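OK, gripper thread, as promised. I've spent most of August swapping fingers on the two sim arms in our kitchen setup and I have opinions!

Quick background: we're picking between two parallel grippers for the counter tasks. One is the Miller, long skinny fingers. The other is the Kuzmenko, shorter and chunkier with a wider palm. Same arms, same controller, same start poses for both.

Before anybody asks, yes, it's all in simulation for now. The real arms are still in crates over at Darkham and I am trying very hard to be patient.

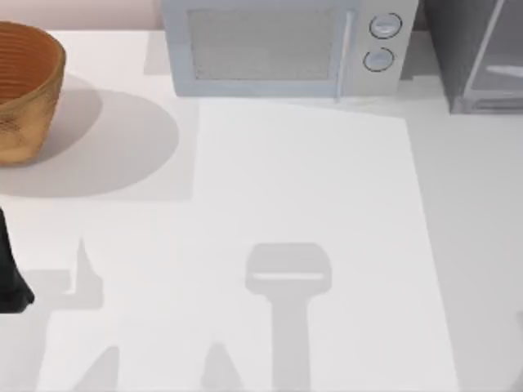 Overhead camera first, because that's what ate my whole week. I wanted one view that works for both grippers so the comparison stays fair, and I kept going back and forth on height and tilt. Arm shadows are the thing I'd underestimated. There's a big T-shaped one sitting right on the white mat, and the mat is already nearly the same white as the counter, so my edge finder kept grabbing the shadow and ignoring the mat. Sigh. I'm keeping the shadows on, though (the real lab has ceiling lights too).

Numbers so far: 359 tries with the Miller, 149 with the Kuzmenko. Not even, I know, I started the second one late. More are running overnight.

Early feeling, please don't quote me: the Miller is lovely on thin rims and kind of hopeless on knobs. It pinches, slips, pinches again. The Kuzmenko grabs a knob like it means it but bumps into everything on the way in.

Door handles are a toss-up. Both do fine if the approach is straight. Come in at 34 degrees and the Miller wins easily, no idea why yet.

Miroslava Kostiuk asked if I'd tried slowing down the close command. I had not! Dropped it to 710 ms and the slipping got a lot better. Thank you Miroslava, I owe you a coffee.

Next up is the Fonance controller with the same two grippers. I'll post the plots once the Kuzmenko runs catch up. If you've mixed wrist cams with an overhead one, tell me where you mounted yours, I'm all ears.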